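4. Holds, Releases and Late Changes in Runway Casting

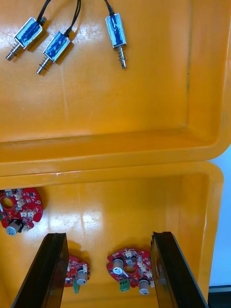 The previous section dealt with how an agency decides which models to put forward for a show. We now turn to the period between the first request and the day of the show, when most of the changes in our records took place. The material is the booking log of Minhas, a talent and event production agency in Hamton, together with interviews with its bookers and with clients in Ditumdale and Londcombe. The log covers 200 bookings. Of these, 80 were for runway work, and the remainder were for catalog shoots, store openings and charity evenings. Unless we say otherwise, this section is about the runway bookings.

4.1 What a hold is

When a client likes a model but is not ready to confirm, the agency places a hold. A hold tells the model to keep the date free and tells other clients that someone else has first call on it. Clients can also take a second hold, which becomes active if the first is dropped. The terms are used in the same way across the trade, although the agencies we spoke to differed on how long a hold should last.

At Minhas a hold had no written end date during the period we studied. The booker would telephone the client when another request came in for the same model and ask for a decision. If no other request came in, the hold was simply left in place. Several models told us they had turned down restaurant shifts or school events for a date that was never confirmed. One described a July in which she was on hold for three shows and walked in none of them.

Clients saw the matter differently. Reinhold Rathjen, who produced a bridal show in Londcombe, told us that he asked for more models than he needed every season and expected the agency to know it. "I don't have the dresses yet when I call," he said. "I have a list of sizes and a guess." He regarded a hold as a courtesy and was surprised to hear that models took it as close to a promise.

4.2 How holds ended

We sorted the runway bookings by the way the hold was resolved. In 44 cases the model was confirmed and walked in the show. The other holds were released by the client, released by the agency, or left open until the date had passed. The log does not always separate the last two. A booker who tidied up old entries at the end of the month would mark them as released even when no call had been made, and we found entries where the release was dated after the show itself.

For this reason we do not report separate counts for each kind of release. The confirmed bookings are more reliable, as each one can be matched to an invoice.

Releases by the client came mostly after the fitting. A fitting is the first time the model, the clothes and the producer are in one room, and problems with length and shoe size come up there. Producers of smaller shows often had no seamstress on hand and found it easier to change the model than the garment. Larger shows made fewer changes at this stage. Their fittings were held earlier and there was time to alter a hem.

4.3 Children

Bookings of children followed a different pattern. The agency would not place a second hold on a child, and it asked clients to confirm before the family was told the name of the show. Bookers said that this rule came from experience with disappointed parents. It was not written down anywhere, but everyone in the office knew it and the log bears it out.

Clients accepted the rule with few complaints. They tended to ask for a group of children of a certain age and height and left the choice to the agency. A child who fell ill could then be replaced by another of the same size without a new round of approval. The same arrangement was offered to clients for adult models and was rarely taken up. Producers wanted to choose adults by face and by walk, and several said they would not accept a substitute they had not seen.

Rehearsals for children were kept short and were placed in the early afternoon. Where a show ran past 8 p.m., the children's section was moved to the start of the program. This affected the order of the clothes and was sometimes a point of dispute with designers, who preferred to close with the children.

4.4 Changes on the day

Late changes were less common than we had expected from the interviews. Bookers remembered them well and spoke of them at length, but the log has only 2 runway bookings in which a confirmed model was replaced on the day of the show. One was a case of illness. In the other, a train from Ditumdale was canceled and the model arrived after the first half.

Both were covered by a model already in the building. In the first case this was a dresser who had done some fitting work for the agency. In the second, two of the remaining models took extra outfits and the running order was changed so that each had time to dress. The change was made by Mhairi Strachan, who was calling the show from backstage. She worked from a paper list taped to the wall beside the rail and wrote the new order on it in marker. She told us she had tried a tablet for this at an earlier event and had gone back to paper, as the dressers would not walk over to look at a screen.

Fees for replaced models were handled case by case. The model who was ill was not paid. The model who was delayed received her full fee, and the client agreed to this without discussion. We asked whether there was a standard clause for such cases and were shown a contract that did not mention travel.

4.5 Limits of the log

The log was kept for daily work and was never meant for study. Three bookers used it, and each had her own abbreviations. Requests that were turned down on the telephone were often not entered at all, so the log understates demand for the most popular models. It also leaves out direct contact between models and clients, which the agency discouraged but knew about. Interviews filled some of these gaps, mainly for the larger shows. Store events in Hamton remain thinly covered, and we treat them only briefly in Section 5.

Figure 1. Small push-pull solenoids in an orange-yellow plastic bin.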